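Galeria - Sala de Convívio e Exercício do Edifício Flasitden

A administração do Edifício Flasitden apresenta nesta página o espaço de uso comum do piso térreo, aberto aos condóminos e aos colaboradores das empresas instaladas no imóvel. A sala resulta da junção de dois compartimentos antigos e reúne, na mesma área, equipamento de exercício e lugares sentados para pausas breves, leitura ou trabalho individual. O projeto de interiores foi confiado ao gabinete Lema, sob a coordenação de Dardo Yáñez, e a sala ocupa 78 metros quadrados.

A mesa redonda, em madeira clara, foi escolhida pela sua forma, que facilita a circulação entre a zona de estar e a zona de exercício. É utilizada ao longo do dia por pessoas que chegam com os seus próprios objetos - cabos, carregadores, pastas, um copo com tampa - e que ali permanecem enquanto aguardam uma reunião ou o fim de um carregamento. Uma das cadeiras, em tom rosa-bege, tem um pequeno recorte oval no encosto.

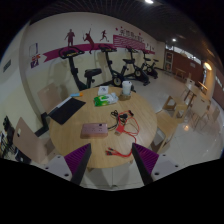
As bicicletas de exercício, de cor preta, encontram-se alinhadas em fila e podem ser utilizadas sem marcação prévia, por períodos de até 45 minutos quando houver outros utilizadores em espera. O ajuste do selim deve ser feito antes do início da sessão. A manutenção é assegurada pela empresa Hesero, a quem devem ser comunicados, através da receção, quaisquer ruídos ou folgas nos pedais.

O fornecimento do mobiliário esteve a cargo da Parketti e foi concluído em setembro. O custo da mesa, incluindo transporte e montagem, foi de 1.390 euros, valor inscrito no orçamento de conservação das áreas comuns.

Extensões e cabos elétricos

É permitida a utilização de extensões elétricas sobre a mesa, desde que não fiquem cabos atravessados na zona de passagem. Os cabos de carregamento devem ser recolhidos pelos seus utilizadores à saída. O material esquecido é guardado na receção durante 8 dias e entregue mediante identificação.

Alimentos e embalagens

São admitidas bebidas em recipiente fechado e pequenas embalagens de consumo individual. As refeições completas devem ser tomadas no refeitório do piso três - a sala não dispõe de lava-loiça nem de contentor para resíduos orgânicos.

Horário e contactos

A sala abre às 7h00 e encerra às 21h30. Os pedidos de utilização por grupos devem ser dirigidos a Zawadi Muriithi, responsável pela gestão dos espaços comuns, com indicação do número de participantes e da hora pretendida.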